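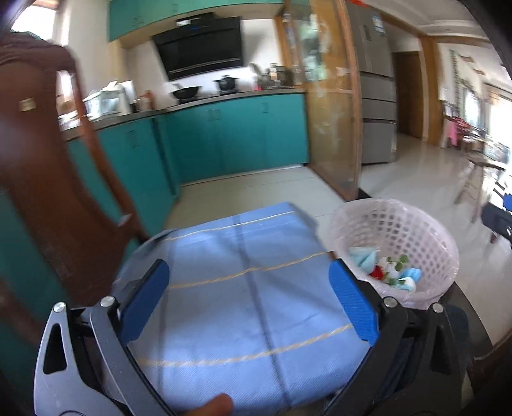
Folded blue cloth, next to the waste basket.

Loltley Semester Exchange – Frequently Asked Questions
Last updated in May. Check back, we add stuff.

Who can apply?
Any student in good standing with at least one full year done. Transfer students too, once your credits are posted.

When is the deadline?
The 22nd of the month before registration opens. Portal closes at 5 p.m. sharp. No email applications please.

Is there a fee?
$1000 deposit when you accept your spot. Goes toward housing. Refundable until you sign the housing form, not after.

What does the whole thing cost?
You pay home tuition as usual. Housing and the meal plan at Loltley come to $2679 for the semester. Flights, books and visa are on you.

Does my financial aid carry over?
Most of it. Work-study does not. See the aid office before you accept – they need to sign page two of the form.

How many credits will I get?
Between 11 and 16. Under 12 may affect your aid, so talk to your advisor first if your planning a light load.

Do the grades count in my GPA?
No. Credits transfer, grades don't. You still need a C or better in each class for it to come over.

Do I need to speak another language?
Not for the Ikent campus, all classes there are in English. The Grernari campus asks for two semesters of the local language.

Can I pick my campus?
You rank them. Most people get their first choice but Grernari is small and fills up early.

Where will I live?
Oyewole Hall if you're at Ikent. Shared rooms, shared kitchen on each floor. Grernari students are placed with host families.

What's in the room at Oyewole Hall?
Bed, desk, chair, closet. Bring your own sheets and towels or buy them when you get there. Laundry is in the basement, card only.

Can I do an internship?
Yes, part time, three credits max. Tick the box on the application. You can't add it after you arrive, we've asked.

Do I need a visa?
Depends on your passport. Start as soon as you get you acceptance letter. Appointments go fast.

What if I change my mind?
Fill out the withdrawal form in the portal. Telling your advisor is not enough.

I missed orientation, now what?
Slides are in the portal under Documents. Read them, then do the short safety quiz. Must be done before you fly.

Still have a question?
Drop-in hours are 1 to 3 p.m. at the study abroad desk, or use the contact form. Replies take a few days – longer near the deadline.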